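Explore > Everyday Science > Clothes and Shoes

Do fluffy slippers really keep your feet warm?

By Ebuka Ojo
2018-06-23
4 minute read

People say all sorts of things about slippers. They say fluffy ones are warmer than smooth ones. They say slippers "heat up" your feet. Some adverts even say a slipper will help you sleep. Should you believe any of it? Let's be a bit fussy and check.

Start with the word "warm". Put a thermometer inside a slipper that has been sitting in a cupboard all day. Then put it on the cupboard shelf. You should get the same number both times. A slipper has no battery, no fire and no hot water in it, so it can't make heat. Anyone who tells you that a plain slipper heats your feet has got it the wrong way round. Your feet heat the slipper.

So where does the cosy feeling come from? Your body makes heat all the time, and a bare foot on a kitchen floor loses it quickly. Fluffy cloth is full of tiny gaps, and the gaps are full of air. Heat is slow to get through air that can't move about. That part of the story is true, and you can test it with two jam jars of warm tap water. Wrap a thick sock round one, leave the other bare, and feel them both after 40 minutes. Ask a grown-up to run the tap.

Now for the part I don't believe. Lots of slippers are fluffy on the outside and thin on the inside. The outside fluff looks lovely in a shop, and it does hold a little air, but it gets squashed and dirty. What matters more is the layer next to your skin, and the sole. A lot of your heat goes straight down into the floor, and fluff on top can't stop that.

I once read a box from a firm called Roletti that promised "400 times cosier". Four hundred times cosier than what? A brick? If a number doesn't say what it is being compared with, you can ignore it.

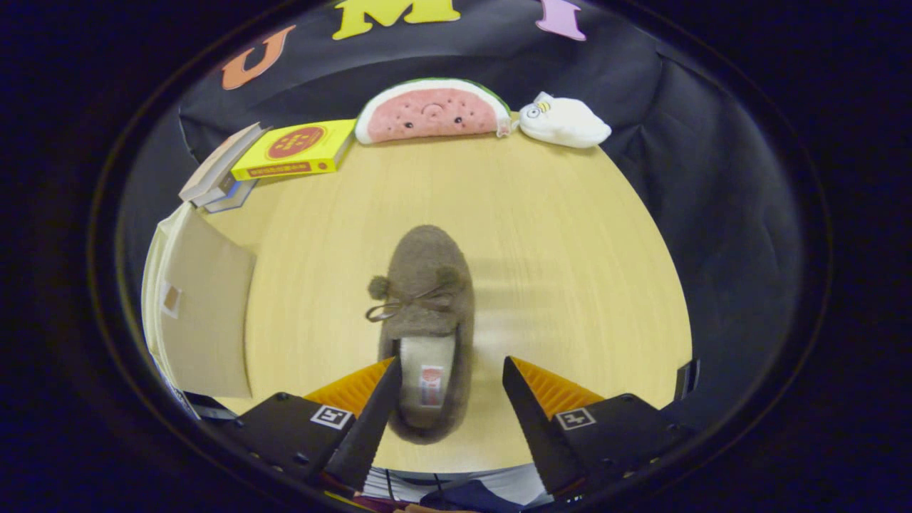
Then there are the decorations. Ears, bows and pom-poms are put on slippers to make you like them, and there is nothing wrong with that. They don't trap enough air to matter, though. A bow may do a job if it really tightens the slipper, but plenty are only sewn on for show. Give one a gentle pull and find out. A lining is different. Fleece inside a slipper sits right against your foot, so it is worth putting your hand in and feeling how thick it is.

What about sleeping better? My neighbour's children tried it for a week in January and wrote down what happened. One slept well and one didn't, and both had worn slippers every evening. Two children are far too few to prove anything, so I still don't know.

Try this at home: stand on a hard floor with a slipper on one foot and a thick sock on the other. Which foot feels cold first? Swap them over and do it again, in case one of your feet is just a colder foot.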